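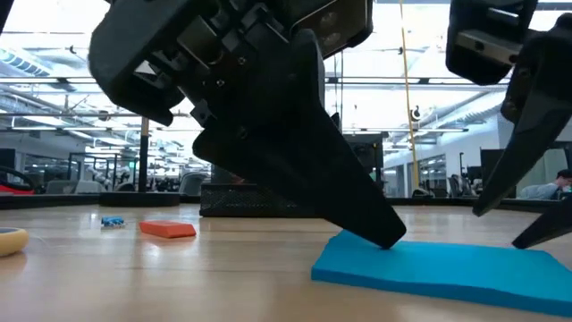 Vatance two-finger gripper, pair: review after a finger fault

Reviewed by Joonas Huttunen
Dec 26, 2020

We bought two of these in November for a two-arm bench. The work is light: picking up foam blocks and small toy bricks from a wooden table and putting them down somewhere else. I had used an older Stavon gripper for the same sort of job, so most of my comparisons are with that.

Fitting

Both grippers went on in an afternoon. The bolts are a standard size and the bracket lined up first time. The manual is short and has one wrong page number in the wiring section, where it sends you to the page for the single-arm kit. The fingers are long and taper to a blunt point. They reach down between objects well, and they let you see what you are picking up, which the Stavon did not.

The fault

On day 11 the left gripper lost its force limit. I had told it to touch a thin blue foam pad and stop. It touched the pad and kept pushing. The arm software showed the normal reading the whole time, so there was no alarm and the arm did not stop by itself. Syahrul Mangundap was at the bench with me and hit the stop button. The pad had a dent in it and the tip was fine.

We ran the same move 23 times that week with a kitchen scale under the pad. It went over the limit on 6 of them. The right gripper, with the same settings, never did.

The cause was the plug for the force sensor. It sits inside the upper housing and has no clip. When the wrist turns to the end of its travel, the cable pulls on the plug and it works itself partly out. With the plug half out, the controller holds the last good value and carries on as if nothing had happened. I think that is the more serious problem of the two. A loose plug is a nuisance. A controller that does not report a missing sensor is a safety matter, and on a heavier job it could have been somebody's hand under the finger.

What the seller did

I bought from Widedine. They answered the next day and sent a new cable with a clip on it, free of charge. It has to be fitted by you, and the housing has six small screws that are easy to strip. They also sent a firmware update which is meant to stop the arm if the sensor value does not change for a set time. I tested it by pulling the plug out by hand. The arm stopped, but only after the finger had moved further than I would like. Widedine say a shorter time is possible in a later version and gave no date.

Since the repair we have done more than 2000 picks and the limit has held.

Good points

Quiet. Fingers can be changed without taking the housing off. Grips soft foam without tearing it.

Bad points

No clip on the original sensor plug. Late stop when the sensor is lost. Soft screws. Nothing about any of this in the manual.

Should you buy it

For light work with the new cable and the update, yes. Ask which cable is in the box before you pay. If people will be reaching in near the fingers, I would wait for the next firmware, or look at the Jääskeläinen, which costs more but has a locking plug. I have not tested that one for long enough to say anything else about it.

Three stars out of five. It would have been four with a clip.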